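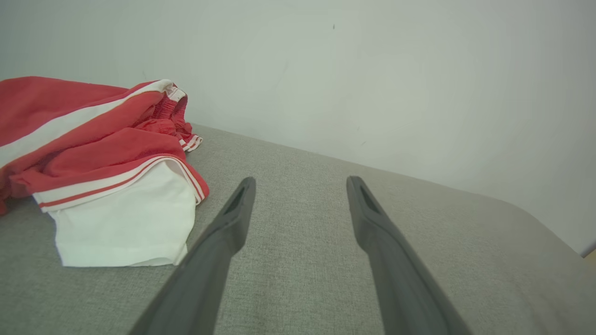 Truvbridge, Thu 19 September

Home Archive Notes Contact

The red kit has landed on the light grey seat again, so I have been reading up on folding it properly. Bunched sportswear with an elastic waistband resists most methods. The waistband gathers, the fabric below follows, and the fold line drifts towards one leg.

My current procedure is as follows. Lay the garment face down and pull the waistband to its full width once, then release it. Bring one leg over the other so that the white trim lines up at the hem. Trim is a better guide than the seam – it shows an error of a few millimetres straight away. Fold the crotch point in to make a rectangle, then fold from hem to waistband, never the reverse. The elastic goes on the outside and holds the shape.

Sheena Haldane rolls hers. I tried rolling for 14 days and found the rolls came undone in a shallow drawer. In a deep one they might do better. Folded flat and stood on edge, four pairs fit beside the socks.

The remaining problem is the seat itself, where clothes wait between the airer and the drawer. A woven cover collects lint, and red fluff shows on pale grey. I go over it with a damp rubber glove, working in one direction along the weave. The cover is due a proper wash in October.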